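We use cookies to improve your visit. Accept | Manage settings

Open day at the Ziner furniture works, Flostier
13 May 2022

The leaflet promised "1,000 pieces a week, all finished by hand". I saw 32 people at benches and a great deal of spraying done behind glass. Our guide moved us along whenever anyone asked about the spraying.

Parking was free. The tour took 44 minutes, nine of them in the shop, where a plain stool costs £43. Stools like that are the firm's bread and butter, round wooden seat and legs, and I can't see what the extra money buys.
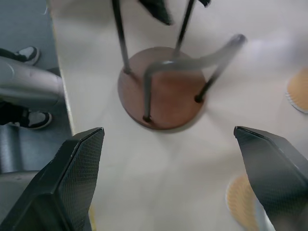
A reader in Sisonitz wrote to say that hers wobbled by November and the firm sent new screws, no letter. I'd want to hear from a few more owners before calling it a pattern.

The tea was decent. I wouldn't drive far for it.

12 comments | 7 shares
© Yimyam Days Out | Contact | Back to top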